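1/27/19

Resolved to sort out the bottles before dinner, which meant sorting out the rest of the table too. The wine rack from Vincze has room for more than it gets. I own, at present, one bottle worth lying down, and I walk past it 10 times a day like a proud landlord. The clear ones and the brown one stand up with the sheet music, on that squiggly black top I once thought was cheerful.

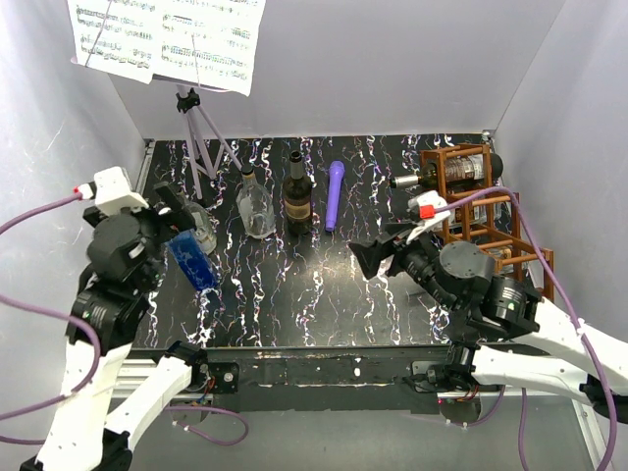 Brown glass goes in the cupboard, came the ruling from the hallway, and anything without a label goes out. I said I'd think about it, and moved the blue box instead. It leans. It has leaned since September.

Then the small stuff. I can part with a decent bottle, but a vial with a good black screw cap will outlive me. I have 17 of them in the Gamodier tin and could not name a use for one.
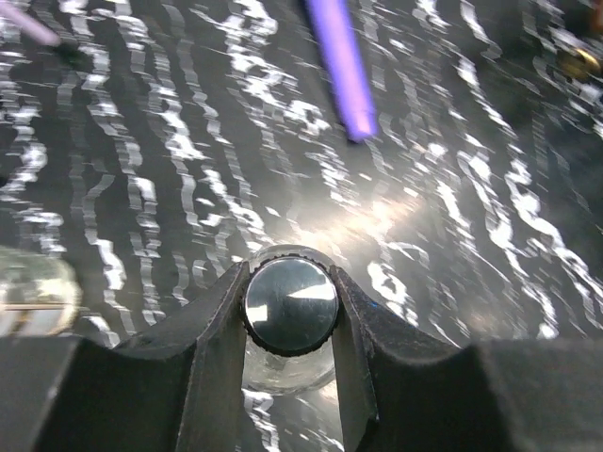
Small vial, black cap. Staying.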